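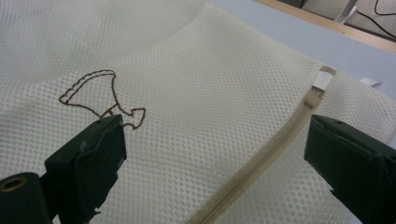 White mesh laundry bag with brown embroidery.

How to wash delicate clothes in the machine

Search this site Search Go

1. Close all hooks and zippers, and turn knitted things inside out.
2. Put them in a mesh bag. Do not fill it more than half - the water must move freely.
3. Choose the delicate program, cold water, and use liquid soap. Powder can stay in the folds.
4. After the spin, take the clothes out at once and dry them flat on a towel. I turn mine after 15 hours.

Silk with beads I still wash by hand.

Contact: Jade Perron | © 2018 Melik Home Pages | Back to top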